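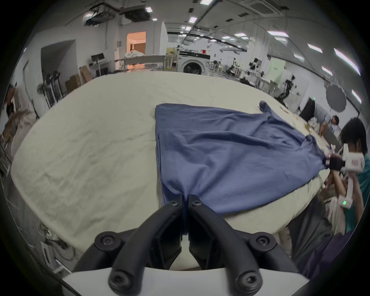
Para poner el número en una camiseta de fútbol en casa se necesitan tres cosas: una plancha sin vapor, el número de vinilo térmico ya cortado y un poco de paciencia. Yo hago esto desde hace varias temporadas para el equipo de mi barrio, el Zurnside, y quiero explicar el método que nos funciona. Primero se extiende la camiseta sobre una mesa grande. Una camiseta azul de manga corta, puesta plana sobre una tela de color crema, todavía puede tener pliegues suaves cerca del borde de abajo, y esos pliegues hay que quitarlos con la mano antes de medir. La tela de debajo también debe estar lisa cuando llegue el momento de planchar.

Lo que hace falta

Números de vinilo para tejido de poliéster (el vinilo para algodón se despega con el sudor)
Papel de horno o una hoja de teflón
Una regla de 300 mm
Cinta de papel
Una plancha normal, con el depósito de agua vacío

Marcar el centro

Doblen la camiseta a lo largo, costura con costura, y pasen la uña por el doblez. Queda una línea que se ve bastante bien. Después abran la camiseta con la espalda hacia arriba. El número empieza a 200 mm por debajo del cuello en las tallas de adulto. Para los niños yo lo subo un poco, si no el número desaparece dentro del pantalón.

Si el número tiene dos cifras, hay que pegarlas juntas con cinta antes de colocarlas. Liviu Tănase, nuestro portero, jugó media temporada con un 12 que parecía un 1 y un 2 de dos personas diferentes.

Planchar

Pongan la plancha en temperatura media y presionen sin mover, 15 segundos en cada zona. No se debe deslizar la plancha como con una camisa – el vinilo se desplaza y ya no vuelve a su lugar. Dejen enfriar del todo y retiren el plástico despacio, desde una esquina. Si una punta se levanta, se cubre con el papel y se repite la presión.

Antes del primer partido

Esperen un día entero antes de lavar. Luego, siempre del revés, con agua fría y sin secadora. Karabo Kekana me preguntó si se puede poner también el escudo con este método. Se puede, pero el escudo bordado necesita más tiempo y conviene planchar por la parte interior.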